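ロボット導入計画論 第6回配布資料
「見積書に載らないもの」

前回の宿題(卓上双腕セルの概算予算を一枚にまとめる)を読みました。全体として、アームの値段はよく調べてあります。アームの値段しか調べていない人も多いようです。今回はその残りの話をします。

電卓を持ってきてください。スマートフォンでもかまいませんが、通知は切っておくこと。

1. 予算表の単位

この講義の金額はすべて千円単位です。1000と書いてあれば百万円です。前回、円単位と千円単位を同じ列に混ぜた答案があり、グリッパの爪が建屋より高くなっていました。笑い話のようですが、実際の稟議書でも同じことが起きます。しかも通ることがあります。

表の右上に単位を書く。税込か税抜かを書く。見積の有効期限を書く。この三つ目を忘れる人がとにかく多い。年度末の3月に発注するつもりで秋に見積を取ると、期限はたいてい年内に切れています。取り直した見積が前より安かった経験は、筆者には一度もありません。

2. 本体価格という名の入場料

演習用に、架空でない程度に面倒な構成を考えます。双腕の卓上セルを一台、部品の取り出しと並べ替えに使う。上限は2000。メーカー候補はMinitzとKivanoの二社で、カタログの見た目はどちらも立派です。

Minitzの見積は「双腕一式」で1000。Kivanoは左右のアームを別の行に立て、合計すると1000を少し超えます。ここで前者を選んだ人は、もう一度「一式」の中身を読んでください。手先が入っていません。ケーブルは入っていますが、長さが書いてありません。

「一式」という日本語は便利すぎるので、受け取った側で必ず分解します。最低限、次の行は分けて書くこと。

アーム本体(左右別)
グリッパと爪
手先カメラ、またはそれに代わるセンサ
制御用計算機
取付台、レール、架台
電源と非常停止
ケーブル類
据付と初期調整
予備品

分解した結果、金額の欄が空白になる行が出ます。空白はゼロではありません。空白のまま合計を出した人は、合計の欄にも「未定」と書いてください。そのほうが正確で、上司も一瞬手を止めます。

3. 手先とカメラ

グリッパは平行開閉型がいちばん無難で、したがっていちばん軽く見られます。開き幅と把持力だけで選ぶと、あとで爪を作り直すことになります。扱う対象が細長い棒なのか、薄い板なのかで、爪の形はまるで違います。両方つかむという欲張りな仕様を書いた班は、爪の試作を何回やるつもりか、回数も書くこと。

カメラは手首に載せるか、外に固定するか。両方という答えもあります。両方にする場合、固定側の支柱と取付金具も予算に入ります。金具は安い。ただし金具を選ぶ時間は安くありません。

それから可搬重量。手首にカメラを載せれば、その分だけ持てる重さが減ります。カタログの数字はグリッパもカメラもない裸の腕の数字であることが多いので、引き算をしてください。引き算をしたら持てなくなった、という班は、その旨を正直に書けば減点しません。

4. 囲いと骨組み

次に囲いです。アルミフレームは一本ごとに見れば安く、発注書の最後に見ると安くありません。ブラケット、ナット、端面キャップ、切断加工費が別になっているからです。端面キャップを削った人は、袖を引っかけたときに思い出します。

設計の順番としては、まず腕が届く範囲を紙に描き、その外側に壁を置きます。逆にすると、壁に手が届かないように腕の動きを制限するプログラムを書くことになり、買った可動範囲の何割かを毎日使わずに済ませるわけです。高い節約です。

床面の仕様も一行設けてください。表面の色や模様は画像認識に効きます。無地の灰色に灰色の部品を置いて「認識率が悪い」と言う前に、敷物を一枚替えてみる。費用は38もあれば余ります。端数は文房具に回してよろしい。

5. 細かいものの置き場所

この節がいちばん短い予定でしたが、去年いちばん質問が多かったので長くなりました。

セルを動かしはじめると、対象物、対象物の予備、工具、結束バンド、筆記具が集まってきます。置き場所を計画しないと、それらは架台の上に自分で場所を見つけます。計画した場合でも、やはり架台の上に場所を見つけます。違いは、かごを吊る分の横棒が最初から付いているかどうかです。

そこで予算表に「収納・雑品」の行を作り、はじめから金額を入れます。「諸経費」に混ぜてはいけません。諸経費は、査定で真っ先に切られる行だからです。
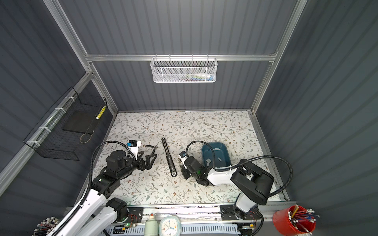 Lorna Yapからは、収納の行を独立させても結局は査定で切られるので、架台の見積に最初から含めてもらうほうが早い、という意見が届いています。架台の図面にかごの取付位置まで描いて業者に渡せば、業者は黙って値段に入れてくる。そこを削れと言う査定担当者は、まず図面を読まなければならない、とのことです。

筆者の立場からは褒めにくい手ですが、反論もうまく組み立てられません。少なくとも、図面にかごを描く時点で吊る位置を考えるので、その点では表に一行足すより優れています。採用する班は、図面の写しを予算表に添付してください。添付のないものは「一式」とみなします。

写真の構成を予算の目で見るなら、腕の二本はすぐ目に入るとして、前のレール、後ろの横棒と左右の支柱、二つの網かご、ケーブルの取り回しがどの行に入るかを確かめてください。青緑のトレイはどの行か。対象物なのか治具なのかで分類が変わり、分類が変わると決裁者が変わる組織もあります。時計は、まあ、雑品です。

6. 時間という費目

据付に二日、と見積に書いてあれば、それは業者が帰るまでの日数です。動きはじめる日までの日数は別に見積もります。

手元の計画表では、初期調整と試運転に人件費として300を置きました。合計に対して多すぎるという声がありましたが、筆者は少ないと思っています。カメラの位置を一度ずらせば、校正はやり直しです。誰かが棚の物を取ろうとして肘で当てた場合も、やり直しです。肘の分は見積に書けないので、予備日として書きます。

保守契約についてはDalisayとCiltovnessの二社の約款を次回配ります。読みどころは料金表ではなく、「次の場合は対象外とする」で始まる段落です。長いほうの約款が厳しいとは限りません。短いほうには「など」が入っています。

7. 練習用の計算

上限2000に対し、双腕本体1000、調整と試運転300、敷物38。ここまでで1338。残りは662です。

この662で、手先、カメラ、計算機、架台、電源、非常停止、ケーブル、収納、予備品をまかないます。予備品は最低でもグリッパの爪一組とケーブル一本。予備品を買わない案も認めますが、その場合は壊れた日から部品が届く日までに何をするかを工程表に書くこと。「待つ」と書いた班が過去にありました。内容としては正しいので受理しました。

次回までの作業

予算表を第2節の行分けに従って書き直し、残額662の配分を付けて提出してください。空白の行には、誰にいつ問い合わせるかを書きます。班の代表はRiku IchikawaとPrincess Pascualに変更がなければ前回どおり。Maricel Enriquezの班は、前回の表の単位を直したうえで、今回の分と一緒に出してください。

提出先は共有フォルダの「第6回」です。「第6回_最終」「第6回_最終2」というフォルダは作らないこと。

作成:Sylvain Millet
2020年10月31日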